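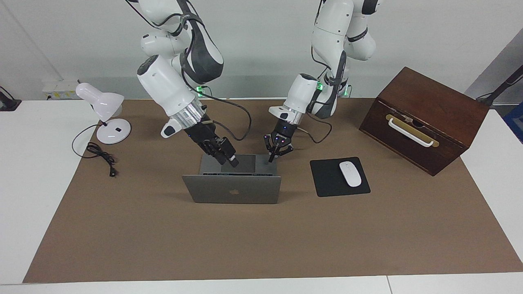

*Two arms and a laptop on our test table, with the desk lamp, the mouse and the wooden box in their places.*

# About Brarton

Brarton is a small test workshop for robot grippers, arms, cameras and controllers. We do not build robots and we do not sell them. Companies send us the parts they think of buying, or the parts they already bought and are not happy with, and we try them on ordinary objects and write down what we find.

The workshop was started by Thoa Huỳnh, who worked before in the service department of a packaging company. In that job she saw many grippers which were chosen from a catalog and then did not fit the work. A gripper can be strong and fast on paper and still have trouble with the lid of a laptop. She wanted a place where a customer can ask a simple question — will it hold my thing? — and get an answer from a table and not from a brochure.

## What we test on

Most of our work is done with two arms mounted above one table. We call this place Sengar, after the first project which was done on it. The table is covered with brown paper, and we change the paper when the creases begin to disturb the cameras.

The objects are things from a normal office or home. A laptop is one of our favorites, for it is flat, has a hinge, and does not forgive a finger that comes down at the wrong angle. A computer mouse is smooth and round, so it shows quickly how a fingertip behaves on a glossy shell. The wooden box has a bar handle, good for comparing how much space the fingers need behind a bar. The lamp brings its cord with it, and cords are a difficult subject for every camera we have had on the table until now.

## How a comparison is done

A standard comparison at Brarton has 8 tasks. Each gripper does every task 40 times with the objects in fixed positions, and then 40 times more with the objects moved and turned by hand between the tries. We give both results separately. Many customers look only at the first number, and we ask them kindly to look at the second.

We often put a different gripper on each arm. The chunky kind with a body like a box usually gives us less trouble when something must be held still. The kind with thin fingers goes better into narrow places, such as the corner of a laptop. When a customer cannot decide, we can run the same task list with the grippers exchanged between the arms, so that a difference between the arms is not counted as a difference between the grippers.

Cables are part of the test too. We note how a cable hangs at the wrist and whether it comes in the way when the arm bends. In July we stopped one long comparison and began it again, after we saw that a cable loop had pulled at the wrist in every left turn. The report came late, and the customer was patient with us.

## What you receive

You get a written report, the recordings of all tries including the failed ones, and a call with the person who stood at the table. If you compare controllers, we also add the settings files, so your own people can repeat the work. We accept no commission from manufacturers.

The report form we use now is called Merkik. It is 2 pages long, and the remarks go on the second page — please read them, they are often more useful than the table of results.

## Working with us

Our first long-term customer was Zallano, and they still send us grippers before each larger order. Other customers come only once, with one part and one question, and they are equally welcome. Please write to us what object you want to hold, how heavy it is, and what went wrong until now. A photo of the object is helpful. If you can send the object itself, even better.

Page last changed: 2021-01-13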